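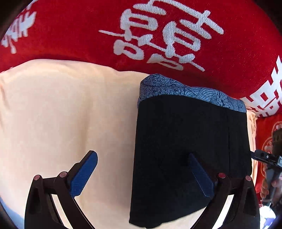
Right pad against the black cushion, peach blanket underneath

Gripper keeps dragging the blanket along with the cushion
Posted by Triment, 8/13/22

Our school robotics club is doing a soft goods task this term. You pick up a folded item by hand-held gripper, move it to the other side of the bed and set it down still folded. We log every try and have 200 so far. The trouble is the blanket. When we close low on the cushion, the pads take a pinch of blanket too and the whole lot comes up. Is this a pad problem or are we going in wrong? We have until October.

Fareck
Going in wrong, I'd say. Start higher up the cushion, close until both pads touch, then lift straight up before you move sideways. Our club had the same trouble with towels on a doona. Check the pivot pins as well - if one side has play in it, the fingers close unevenly and one tip digs in. Keep the failed tries in your log but label them.

Ikico
just use a smoother blanket

Tiago Salgado
Don't change the blanket if it's in the task rules. Mark a closing height with a bit of tape on each finger and have everyone in the club practise to that. Ours took 5 sessions to get consistent.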